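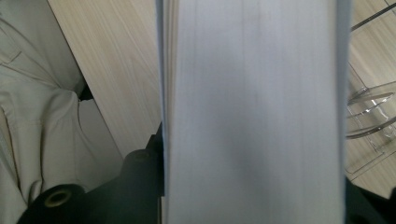 Will the sorting cell replace the people in the records room?

Everyone who had a job in the records room in May has one now, though two of the jobs have changed enough that the old titles on the door are wrong.

Share 17
Comments 16

Progress report on the Paltau records automation grant
To: Britt-Marie Viklund, Granström Fund
From: Endang Setiawan, records operations, Colterby
August 6, 2020

Dear Britt-Marie,

You asked for a report that was shorter than the last one and had fewer adjectives. I have managed the first.

Where we are

The Paltau cell can pick up a stack of loose paper, square it, and set it down in the scanner tray without help on most ordinary office paper. It still can't do it on thin carbon copies, on anything that has been folded into thirds, or on the surveys from the Nasgate office, which were apparently stored under a radiator. We had promised you thin copies by now. We don't have them, and I would sooner put that on the first page than have you find it on the fourth.

The training work has gone better. We teach the cell by having our own people handle paper with the hand-held gripper, which records what they do, and then the arm learns from the recordings. To date we have 1,568 usable recordings. Another 363 were thrown out, mostly in the first weeks, when we were all squeezing too hard. Paper turns out to object to being squeezed in more ways than I had a column for in the spreadsheet.

A word on how the recording is done, as your last letter asked whether it was "a comfortable process." Comfortable is strong. A thick stack has to be gripped low down, from both sides, with the sheets kept upright, and the person holding the tool has to resist reaching in with the other hand to straighten things. Jonatan Solheim, who has straightened paper for a living for sixteen years, found this close to a moral injury. He is now our best operator. His stacks come down square and his recordings need almost no trimming.

What it changes for the staff

The old routine, for anyone at the Fund who has been spared it: boxes came up from the basement, somebody pulled the staples, somebody else jogged the sheets square against the table, and a third person fed the scanner and waited for it to jam. The third person was usually whoever had arrived last that morning. We have never had such good punctuality as in the years of that system.

Feeding the scanner is the part the cell has taken over, and I have not heard one person ask for it back. Staples are still pulled by hand. Squaring is shared, in the sense that the cell does it and Jonatan checks it when he thinks we aren't looking.

Solveig Fjeld has moved from feeding to what we're calling exceptions. When the cell doesn't like a stack it stops and puts on an amber light, and Solveig goes over to see what the trouble is. In the first week the trouble was nearly always the light. Now it's a leftover staple, a sticky note, or a photograph somebody filed between two invoices. She keeps a log of these and it has become the most useful document the project owns, well ahead of the project plan.

She has also asked me to tell you that exceptions work is harder than feeding was. Feeding was dull, but you could think about dinner. Exceptions come at you all at once and then not at all for an hour, and she goes home more tired than she used to. We have put her on a split week as a trial, with indexing in the afternoons. She says it helps. Her pay grade has not caught up with the change and I have raised it with our personnel office twice. A sentence from you would do more than a third memo from me.

Sebastián Quezada runs the recordings and the retraining. He came to us to fix printers. He has been sent on one course and has taught himself the rest from manuals, and he now gets calls from other departments who would like a robot for their own boxes. We have told him he's allowed to let the phone ring.

Things that went wrong

The arm was delivered with a mounting plate for a different table. Six working days went to this.

For most of June the cell dropped the last sheet of every stack and carried on as if it hadn't. We caught it because Solveig noticed that a run of letters all ended without signatures. Those boxes have been rescanned from the originals, and the cell now weighs the tray before and after. I'd like the weighing scale counted as an approved purchase, having already bought it.

The safety fence was put up between Jonatan's desk and the kettle. It has been moved.

Money

Spending is within the grant. We are under on travel, as there hasn't been any, and over on gripper pads, which wear out faster on cheap paper than the supplier's sheet led us to expect. I'd ask to shift what is left of travel to pads and to Solveig's indexing training. The figures are in the attached table, which Sebastián has checked and I have checked after him.

Next period

We will make thin copies the main job. Sebastián wants a fresh round of recordings with softer pads and a slower lift, done by people other than Jonatan, so that the arm learns from more than one pair of hands. Jonatan has agreed to this and has offered to supervise. We are still discussing what he means by that.

The Nasgate surveys will go on being done by hand through the winter. I'd like to leave them out of the target for good, and would welcome a call about it before you set the next payment.

You're welcome to visit once your office is allowing trips again. Please send word ahead so we can clear you a chair.

Endang Setiawan

Search reports
Enter keyword or grant name
Go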